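Housekeeping Practicum, Unit 7: Soft Goods
Instructor: Gaëtan Mallet
Room 220, April term

Last unit was flat things, and most of you did fine. Flat things have corners and want to be helped. This week we move on to the heap.

A heap starts as something respectable, usually a sheet or a dust cover, and gets that way in the time it takes to walk down a hallway. Please don't go in with both arms. Find an edge, follow it to a corner, and hold on to that corner as if it owed you money. Then look for the next one. If you end up with five corners, you have two items — put one down.

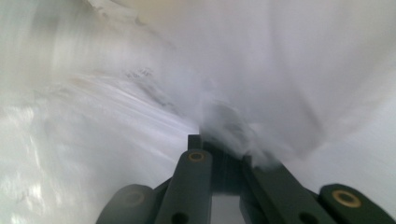
Fig. 2. White material, crumpled. Find the corner.

Plastic sheeting follows the same rules with worse manners. It slides, it clings to your sleeves, and it will not hold a crease for anyone. Roll it. Fabric gets folded in thirds the long way, then in half until it fits the shelf.

For next time: read the Escobar chapter on shelving and skip the sidebar on fitted sheets, whose author has clearly never met one. Bring one large item from home, unfolded. You will have 20 minutes, and yes, I will be looking at the edges.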